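Robots That Do Chores: Report on Our Visit to the Zesosik Open Day

Intro to Automation, group field report
Submitted 23/12/2021

Why we went

Our class project this term asks a simple question: which jobs at home would be hardest to hand over to a machine? Our group picked laundry. We had read a lot about it and watched plenty of videos, but none of us had ever stood next to a robot arm, so when Zesosik opened its lab to students we signed up right away. There were 19 of us on the bus from the Gebremichael building, and the ride took longer than the first demonstration (we didn't mind, we had snacks).

The day was split into 2 parts. In the morning we got a talk and a tour. After lunch we could walk from station to station and ask whatever we wanted, and we used every minute of it.

The morning talk

The talk was about why soft things are hard for robots. A box stays a box when you pick it up. A shirt or a towel changes shape the moment you touch it, and it can land in a different shape each time you put it down. The speaker held up a dishcloth and dropped it on the desk over and over, and it never landed the same way — a great way to make the point! After that we saw the storage room and the workshop where Zesosik builds its stands and cable mounts.

We also heard about Prerkine, the lab's practice program for household tasks. The plan is to gather 200 practice runs on towels before moving on to clothes. We asked if that was a lot and were told it's a small start.

The towel station

This was the station our group had come for, and we stayed there for nearly 240 seconds before anybody spoke, which must be a record for us. The arm works over a table with a green cover, and the towel is an ordinary tan one, care label and all. We moved around to get different views.

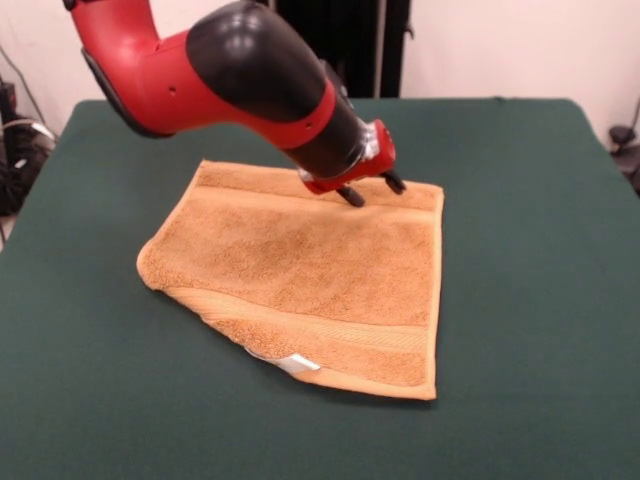
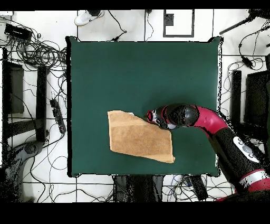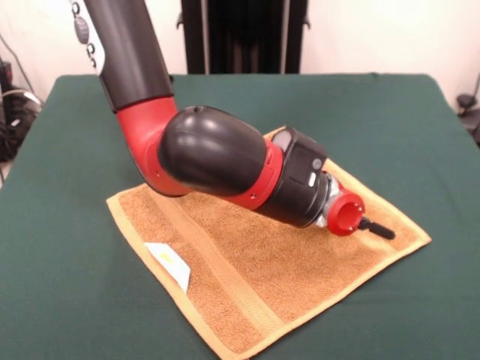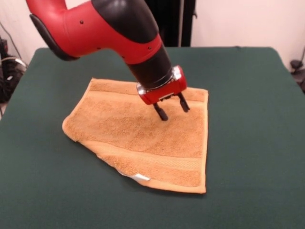 Figure 1. The red and black arm at work over the towel on the green table. The second picture looks down on the table and the floor around it.

What we noticed

First, the edges matter. When we fold a towel at home we find a corner without thinking. For a machine, a corner that is tucked under is a real problem, as the part it needs is out of sight. We talked about this a lot on the way back. Two of us think the robot should flatten the towel first, and the rest think it should just grab whatever edge it can see and sort things out in the air. We did not settle it.

Second, height is touchy. The fingers have to come down far enough to get hold of the cloth, but the table is right underneath. A person feels the table and stops. We would like to find out how much of that a robot can do by feel and how much it has to work out from camera views.

Third, looks help. A tan towel on dark green is easy to pick out. We wondered what would happen with a green towel on the same cover, and we're going to try that with our own software.

What we'll use in our project

Our own model, Plastari, is much humbler. It's a program that takes a photo of a towel and tries to mark the corners. Before the visit we had tested it only on towels laid out neatly, and it did well, so we were pretty proud of ourselves. Now we know that was the easy case! For the next round we'll use towels with one side folded under, towels with a rumpled side, and towels turned at odd angles. We also want to shoot from two positions, one from the side and one from higher up, and compare the results.

We plan to show Plastari at the class fair in March. If it can find three corners out of four on a messy towel, we'll be very happy.

Thanks

Thank you to everyone at Zesosik who answered our questions, including the long one about socks. The slides from the morning talk are in the class folder, and our question list is at the back of the printed copy of this report.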